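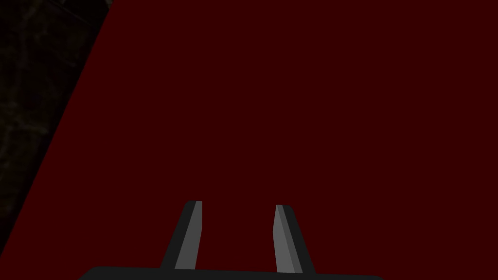
Setting up the wrist camera view in your simulated cell

By Assunta Lombardi

If you've followed the earlier pages you'll have an arm standing on its base, a table in front of it and a gripper that opens and shuts when you press the keys. Lovely! Now we need to give it a wrist view, and this is where most people who write to me get stuck, so I'm going to go slowly and put in all the little things I wish I'd written down when I set up my own cell in August.

I'm using Skirkach as the simulator and the Fiore parts pack for the gripper. If you have the older Bemis gripper instead, nearly everything is the same, only the finger names differ (Bemis calls them jaws, so wherever I say finger, look for jaw in the list).

Before you start

Save a copy of your cell file. I mean it, go and do it now, I'll put the kettle on. Moving a camera is harmless enough, but it's terribly easy to have the wrong part picked in the tree and drag the whole wrist off the arm, and Skirkach only remembers your last 21 changes. Call the copy something sensible. Mine are all called "pesuretti" and then a word about what I was doing, after the name I gave the cell itself.

Then send the arm to its home pose and stop the clock. You can place a camera while things are running but I find it a bit like threading a needle on a bus.

Step 1. Hang the camera on the right part

Open the tree on the left and find the wrist. Under it you'll see the palm, and under the palm the two fingers. The camera goes on the palm. If you put it on the wrist it will look fine until you turn the last joint, and then the gripper will swing round while the camera stays put. If you put it on a finger, the view will slide sideways each time you open or close, and you'll feel quite seasick!

Right-click the palm, choose Add, then Camera. It will appear right in the middle of the palm, inside it in fact, so the first view you get will be solid grey or nothing at all. Don't worry.

Step 2. Bring it back and lift it up

With the camera picked, use the blue handle to pull it backwards, away from the fingertips, until it's clear of the palm. Then use the green handle to lift it a little. Now tip it forward by a few degrees so it looks along the fingers and out past them.

What you're after is the view at the top of this page. The palm makes a low dark band along the bottom, both fingers stand up from it, and they take up only the lower quarter, so there's plenty of room left for the work. I spent a whole evening with my camera much too close, with two enormous fingers and hardly any table, and couldn't work out why I kept missing things.

Check that the tips come out at very nearly the same height. Mine are a hair off, the left one just slightly higher, and I've left it like that. If yours are well off, the camera has picked up some roll. Type a zero in the roll box and look again.

Step 3. Open the fingers and check the gap

Press O to open the gripper fully. You want to see clear through between the fingers, with whatever lies beyond showing in the gap. If one finger hides part of the other, the camera is off to one side, so nudge it across with the red handle. Tiny nudges! Hold Shift and the handle moves in much smaller steps.

Close it again with C and watch the tips come together. They should meet on the middle line of the view. Then open it up once more, and leave it open for the rest of this page.

Step 4. Sort out your surfaces

My big surface is a plain dark red, all one flat colour, and it's very easy to pick out from the grey fingers. It has a drawback, though, and I want to be fair about it. With no grain or pattern and no shadows, you can't tell from the wrist view how far away it is. Look at the picture again and see if you can say how close the fingers are. I can't, and it's my cell.

So you have two choices. You can put a pattern on the surface (Materials, then Pattern, and the small check is fine), or you can keep it plain and turn on shadows under Lights. I keep the plain red while I'm placing the camera, as it makes the edges of the fingers so easy to see, and put the pattern on afterwards.

The background beyond it can be as dark and blotchy as you like. What does matter is that the edge between the two looks clean and straight, as mine does running down the left. If yours flickers or looks like a torn strip of paper, two surfaces are sitting at exactly the same height. Raise one of them by the smallest step and the flicker should go.

Step 5. Set the picture size and the limits

In the camera's own settings, set both width and height to 700. Larger is prettier but it slowed my old laptop to a crawl. Set the far limit to 1,000 and leave the near limit as small as Skirkach will let you. If the near limit is too big, the palm gets sliced away and the fingers seem to float by themselves, and I've had several worried letters about that one.

Step 6. Give it a wiggle

Start the clock again and move each joint a little, one at a time. The fingers and the palm should stay perfectly still in the wrist view while everything else moves past them. If the gripper shifts at all, go back to Step 1 and check what the camera is hanging from.

When you're happy, lock the camera (the little padlock beside its name) and save. Keep the copy you made at the beginning as well, at least until you've picked something up and put it down a few times. The next page goes through teaching the first pick, and you'll want a small block on the table for that, in any colour except red.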